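Two Fingers, 164 Tries and a Very Thin Stick

The gripper comparison I had planned for this issue was supposed to happen on a bench in Cakiddale, with real hardware and a real box of bandages. Then Imtiaz Ranasinghe talked me into doing the first round in simulation. He runs the manipulation work at Drirkitska, a small shop that writes grasp-planning software, and he has strong opinions about people who bolt a gripper onto an arm before they know what they want from it.

So we started with a simulated room, a Franka arm, a plain parallel gripper and a white surface with a handful of awkward things on it. Two views of the setup:

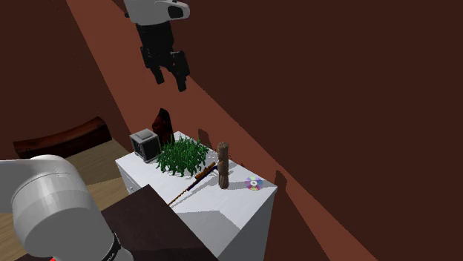
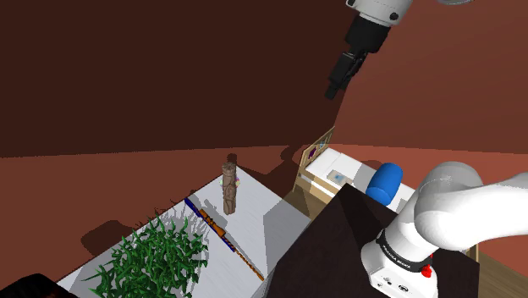

The first thing I wanted to know was how much the fingers matter. Everybody argues about fingers! Long ones reach into clutter, short ones stay stiff, soft pads forgive a bad approach and then wear out. Imtiaz had built three fingertip models to swap in: a flat pad, a shallow V-groove and a longer, slimmer pair he calls the Karneck tips, after the town where he sketched them on a train.

We gave each the same 2 jobs. Pick up something long and thin from a flat surface, and pick up something upright without knocking it over. I figured the upright one would be the hard part. It was the stick that ate the afternoon.

A thin rod on a flat top leaves you almost no height to work with. Come down too high and the fingers close on air, or pinch the upper edge so the rod squirts out sideways. Come down too low and you press the fingertips into the table, which in simulation gives you a lovely little contact explosion and in real life gives you a protective stop and a bad mood. The flat pads did fine once we had the height dialed in, but they were fussy about it. The V-groove centered the rod nicely when the wrist was lined up and did nothing useful when it was crooked. The Karneck tips won this job, and by a margin I didn't expect: out of 164 attempts they held on to the rod in 103. The flat pads managed 66.

Now, before anyone writes in, those numbers come from a simulator. Friction was set by hand and the fingertips never got dusty. Imtiaz was the first to say so. "I trust the order, not the scores," he told me, and then went right back to nudging the friction up and down to see if the order would hold. It did, until he made the surface so slick that none of them could pick up anything.

What I really enjoyed was the wrist. With a seven-joint arm you have a choice of poses for the same fingertip position, and some of them are a lot nicer than others. Straight down is the one everybody reaches for first. It's easy to plan and easy to picture. Tip the gripper over at an angle, though, and you can come in past a tall neighbor without brushing it, as long as the elbow has somewhere to go. We spent a good hour just trying approach angles -- I would call one out, Imtiaz would type it in, and we'd both lean toward the screen.

The upright job went the other way. Here the flat pads were best, with plenty of contact area and a slow close. The slim tips kept touching on one side first and giving the piece a push. You can fix some of that by centering more carefully, and a decent camera pose estimate would help, but if most of your work is standing parts I would keep the wide pads on and be happy.

We also tried two controllers. The stock position controller goes where you tell it, table or no table. The other one, a compliant controller Imtiaz wrote with a former colleague at Jayawardena, gives a little on contact, so you can aim slightly low on purpose and let the fingertips settle on the surface before they close. For the rod this was a bigger help than any change of fingers. I would try it first, before spending a cent on new tips.

Is a simulated afternoon enough to choose a gripper on? No, and I still want my bench test. I do know what to pack for it now: the flat pads, the slim tips, and something thin to pick up. The V-groove can stay home until somebody hands me a job with fixtures. Imtiaz is printing the Karneck tips in two lengths, and he hopes to have both on a real arm by December.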